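Chaussettes dépareillées : le tri du 5 mai 2023

Atelier Zumari, salle du fond

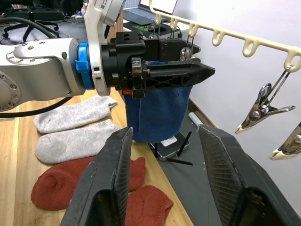 Le sac de chaussettes de l'atelier n'avait pas été vidé depuis novembre. Il contenait 214 pièces, toutes lavées, presque toutes séparées de leur paire. Nous les avons étalées par couleur sur les tables, puis assemblées, pliées et rangées dans les bacs. Cette page garde une trace du tri et de ce que chaque lot est devenu. Les légendes ont été rédigées par Venla Turunen, qui tient aussi le registre du textile.

Les grises

Deux chaussettes gris clair, posées à plat l'une à côté de l'autre, les bords-côtes tournés vers la droite. Celle du bas est un peu plus longue.
Dans le gris, les écarts de longueur sont fréquents. Nous comparons d'abord le bord-côte, ensuite le talon, et la longueur en dernier. Un petit écart n'empêche pas de former une paire.

Les rouges

Deux chaussettes rouge rouille, sous les grises. Sur l'une, le talon arrondi ressort bien ; sur l'autre, on distingue une légère couture.
Le rouge rouille se trie vite. La teinte varie peu d'un modèle à l'autre et il y en avait moins que de grises dans le sac. Les paires rouges ont été rangées dans le bac Ahonen, avec les couleurs chaudes.

La bleue

Une chaussette bleu foncé, repliée et suspendue au-dessus de la table. La maille est duveteuse et bouloche légèrement.
Les bleus foncés demandent une bonne lumière. À côté d'un noir ou d'un anthracite, la différence se perd, surtout en fin d'après-midi. Nous les trions le matin, près de la fenêtre.
Les bouloches s'enlèvent au peigne, à sec, la main glissée à l'intérieur pour tendre la maille. Le rasoir électrique va plus vite mais il a déjà troué deux talons l'hiver dernier, et nous ne l'utilisons plus que sur les pulls.

La table

Le plateau en bois clair sert au tri depuis l'ouverture de l'atelier. À droite, le tapis gris moucheté de blanc.
Sur le bois, les couleurs claires comme les foncées se lisent correctement. Nous avions essayé une nappe blanche, qui glissait et se couvrait de peluches.

Le rangement

Les paires sont pliées en deux, bord-côte sur pointe, sans retourner l'élastique. Le pliage en boule prend moins de temps mais détend la côte.
Bac Ahonen : rouges, orangés, bruns.
Bac Irton : gris, noirs, bleus.
Bac Morum : chaussettes seules, gardées jusqu'au prochain tri.
Les chaussettes trouées ne vont dans aucun bac. Elles passent à la table de reprisage quand le trou est petit, sinon au carton des chiffons.

Après le tri

Il est resté 16 chaussettes seules, surtout des foncées. Elles sont dans le bac Morum et peuvent être consultées aux heures d'ouverture. Si vous pensez avoir la sœur de l'une d'elles, apportez-la propre et sèche, même usée au talon.
Les paires complètes seront proposées au vestiaire, à l'entrée de l'atelier, par taille : petites en haut, grandes en bas. Merci de remettre les paires non choisies dans leur bac, pliées.
Le prochain tri aura lieu en novembre. On peut déposer des chaussettes d'ici là, dans un sac fermé, avec la mention « tri » écrite dessus.

Légendes : Venla Turunen
Retour aux galeries de l'atelier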